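# Recording examples for Pikik: FAQ

**What counts as one example?**

One run of the arm, start to finish, on one fruit and the bowl. The first set has 800 of them.

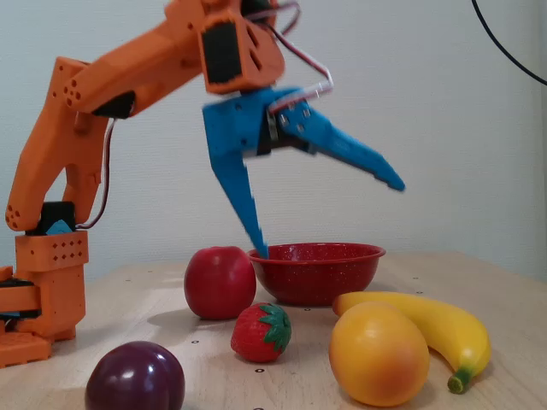
*Gripper open over the bowl.*

**Can I use any layout?**

Yes. Move the fruit between runs and keep it within reach of the arm. Write the layout number in the log. 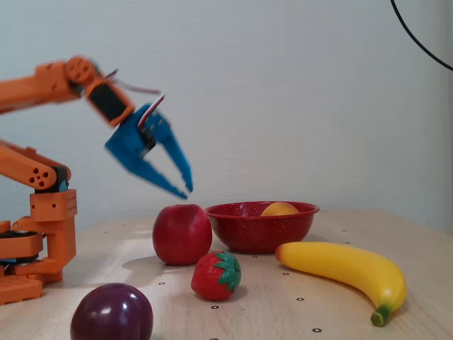 **What happens to a run where the fruit gets dropped?**

Keep it and mark it "dropped" in the log. Lorena Mansilla sorts those by hand before training.

**How long is a session?**

88 runs, then stop and copy the files to the Lund drive. Check the bowl before the first run. It should be empty.

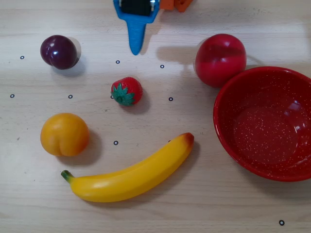

## Files and access

**Where do I report a bad file?**

Send the run number to Dardo Toledo. Run 3021 is already on his list.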